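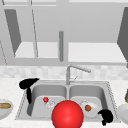 Grey upper cabinets with the doors open.

I have bought nail polish boxes for long enough to have opinions about them, and my main one is that the mystery should go. I would like to know which shades I am paying for before I pay.

The usual argument is that the surprise is the fun part. Geeta Lodhi wrote a long post in October defending it, and I can see why she enjoys opening a box cold. She also wears anything. I wear greens, greys and one particular brick red, and of the last 11 bottles I got from Hullanero I have worn three. The rest are in a bag for my sister, who bites her nails.

Then there is the cost. A blind box from Kartha is 40 pounds with postage. For that I could pick four indie polishes myself and have a top coat left over. Makers say that blind boxes let them try odd finishes that would never sell on their own. If a thermal mustard with holo flakes won't sell when people can see it, perhaps make a smaller batch.

Humemum does it better. They put up swatches on two skin tones a week before orders open, and the last run of 1,000 boxes still sold out by teatime. Revathi Mathew pointed out in my comments that spoilers ruin it for people who want to be surprised. Fair enough, but those people can skip the swatch page.

I don't mind one hidden extra, a cuticle oil or a mini. I'd even be pleased with it. The main bottles should be listed by name, with the finish and the number of coats. I have cancelled Hullanero and kept Humemum, and I'll swatch the new one when it comes.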